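Grisa USB-C to 3.5mm adapter: low output on high impedance headphones
Forum: Portable Audio > Adapters and Dongles

ohmslaw_kd
Has anyone measured the output of the Grisa adapter on a phone? Mine drives IEMs without trouble but runs out of level on 80 ohm headphones. Phone volume is at maximum, the EU limit setting is off, and the same headphones are loud enough from the laptop jack. Firmware on the adapter is whatever it shipped with. I can't find a version number anywhere.

tapehiss
Check which volume control you are moving. The Grisa has its own hardware volume register, and some phones set it once at connection to a safe value and never touch it again. The slider then only scales the digital signal. On a computer the register is exposed and you can set it to full. On the phone you need a player that takes over the USB device directly.

ohmslaw_kd
That fits. In the laptop mixer it comes up at full scale. On the phone it is clearly lower at the same slider position.

row7_seat
I don't think it is the register. I had the Grisa and the Tornia side by side and both got the same treatment from the phone, but the Tornia was much louder. The Grisa just has a weak output stage. Return it.

tapehiss
Both can be true. The Tornia may ignore the volume request entirely. Several of these chips report a range they don't implement. Comparing two adapters on one phone doesn't tell you what level either one was told to run at.

row7_seat
It tells me which one is louder, and that is what he asked.

flatresponse
Numbers, for what they are worth. Grisa, 1,000 Hz sine at full scale, laptop source, register at maximum: 455 mV RMS into 80 ohms. Same phone model as the first post, stock player, slider at maximum: less than half of that. Meter is a Mazza bench unit, last calibrated in June. So the output stage is modest and the phone is also holding it back. Tornia not tested, I don't own one.

ohmslaw_kd
Thanks. Is that with the load connected for both readings?

flatresponse
Yes, resistive load, same resistor both times. Real headphones will vary with frequency.

cablebox_9
Different question on the same adapter. Mine drops the connection when the phone is in a pocket. No crackle, just a pause and the music moves to the speaker. Cleaned the port. Is this the plug or the cable?

tapehiss
If playback jumps to the speaker, the phone has lost the USB device, so it is on the USB side. The 3.5mm end can't cause that by itself unless the phone is watching for jack detect. Plug it into a laptop, watch the device list, and flex the cable at the USB strain relief. If it disconnects there, the cable is done.

cablebox_9
Disconnects on the laptop too, only when bent toward the flat side of the plug. Strain relief then.

row7_seat
Second one I've heard of this month. The Parau has a braided cable and a longer boot. Mine has had daily use for a year.

flatresponse
Braid does nothing for the solder joints. The longer boot might.

row7_seat
It has outlasted two Grisas. I'll take the braid.

ohmslaw_kd
Update on the original problem. Installed a player with direct USB access, set hardware volume to full, and the level is now usable with the 80 ohm pair. There is no headroom left on quiet classical recordings. System sounds and video apps still go through the stock path and are still quiet. I'll keep the adapter for music and look for something else for video.

tapehiss
Expected. Be careful when you swap back to IEMs. Some players leave the register at full after closing, and it stays there until the adapter is unplugged.

ohmslaw_kd
Confirmed, mine stays at full. Unplugging resets it. I'd rather have that in the manual than find it with IEMs in. I can run the 2,000 Hz and sweep tests at the weekend if anyone wants distortion figures at the higher setting.
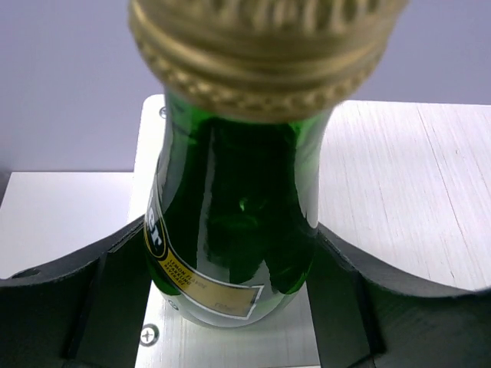

I only have the laptop's line input to record with, so treat anything below its own noise floor as unknown. Will post the raw files along with the levels.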